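생활 속 정리 | 동네 소식지 > 집과 살림
인쇄하기 | 이메일로 보내기

멀티탭 서랍을 열어 봅시다

지난 호에 연필꽂이 정리 이야기를 실었더니 "그럼 전선은요?" 하는 답장이 정말 많이 왔습니다. 반가웠어요! 저도 전선 이야기라면 밤새 할 수 있는 사람이거든요. 그래서 이번 호는 통째로 멀티탭과 충전기 차지입니다.

우리 집 멀티탭은 오랫동안 서랍 하나에 다 같이 살았습니다. 이사할 때마다 하나씩 늘었고, 충전기는 휴대폰을 바꿀 때마다 또 늘었고요. 서랍이 안 닫히기 시작하면 때가 된 겁니다. 우선 넓은 탁자에 식탁보를 깔고 전부 올려놓으세요. 바닥에서 하면 무릎이 아파서 중간에 포기하게 되더라고요(제가 그랬습니다).

꽃무늬 천 위에 펼쳐 놓으니 전선도 제법 예뻐 보이지 않나요?
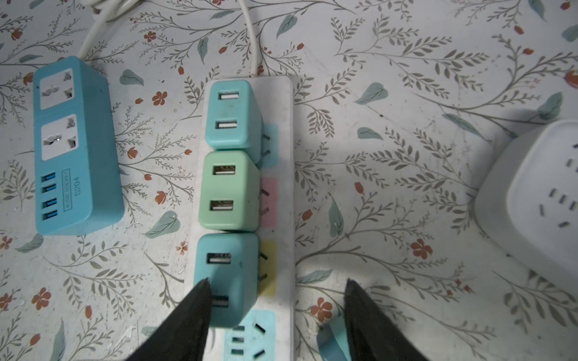
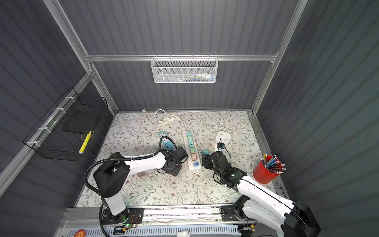
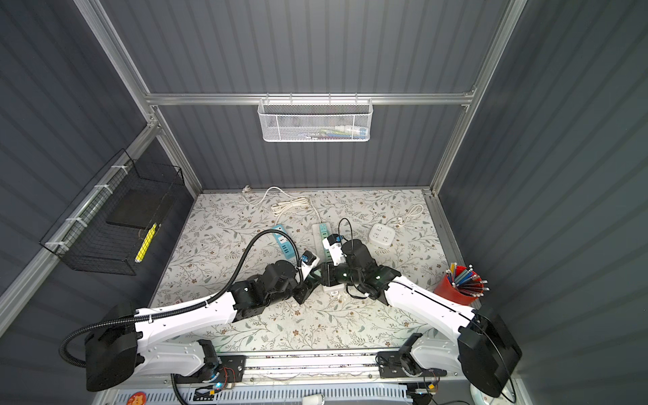
다 꺼냈으면 이제 짝을 맞출 차례입니다. 저는 자리부터 정합니다. 책상용, 침대 옆, 부엌, 그리고 여행 가방. 이렇게 4곳으로 나누고 나면 어디에도 못 들어가는 물건이 꼭 남는데, 그건 따로 상자에 담아 뚜껑에 날짜를 적어 둡니다. 12월까지 한 번도 안 열면 그때 내보내요.

USB 포트가 달린 멀티탭은 책상이나 침대 옆으로 보내면 좋습니다. 충전기를 따로 꽂지 않아도 되니 콘센트 자리가 남습니다. 네모난 충전기 여러 개를 한 줄로 꽂아 쓰는 분이라면 구멍 사이가 넉넉한지 꼭 보세요. 몸통이 통통한 충전기는 옆자리까지 잡아먹어서 6구짜리를 사고도 세 개밖에 못 꽂는 일이 생깁니다. 긴 멀티탭을 고를 때 저는 충전기를 아예 들고 가서 대 봅니다. 조금 창피하지만 실패가 없어요!

색깔 있는 제품은 생각보다 쓸모가 많습니다. 소켓 칸마다 색이 다르면 "분홍색 자리는 스탠드"처럼 식구끼리 말로 정할 수 있습니다. 우리 집 막내는 글자를 읽기 전부터 이 규칙을 외웠습니다. 색이 없는 흰 멀티탭이라면 플러그 목 부분에 마스킹 테이프를 감고 이름을 쓰면 됩니다. 저는 테이프를 10센티미터쯤 넉넉히 잘라 깃발처럼 맞붙입니다.

선을 감을 때는 너무 꽉 조이지 마세요. 손바닥 너비로 둥글게 말아서 벨크로 끈 하나로 느슨하게 묶는 정도가 딱 좋습니다. 감으면서 손끝으로 피복을 훑어 보시고, 갈라졌거나 눌린 데가 있으면 그 제품은 더 쓰지 않습니다. 소켓 안쪽이 검게 그을었거나 플러그가 헐겁게 빠지는 것도 마찬가지예요. 아까워도 보내 줍시다. 그리고 멀티탭에 멀티탭을 또 꽂는 것은 이번 기회에 꼭 끊으시길!

독자 Serena Caputo 님은 책상 위쪽에 철망 바구니를 걸어 두고 자주 쓰는 케이블만 담는다고 합니다. 안이 비쳐서 찾기 쉽고, 먼지도 덜 쌓인대요. 저도 바로 따라 했는데 아주 마음에 듭니다. Normunds Org 님은 휴지심에 선을 하나씩 끼워 상자에 세운다고 하시네요. 돈도 안 들고 보기에도 귀엽습니다.

여러분의 전선 서랍은 어떤가요? 정리 전이든 후든 사연을 보내 주세요. 다음 호에는 색연필과 펜 이야기로 돌아옵니다. 안 나오는 펜을 골라내는 데 오후 한나절이 걸렸습니다.

글 Dace Ķēniņš

최종 수정: 2023년 10월 16일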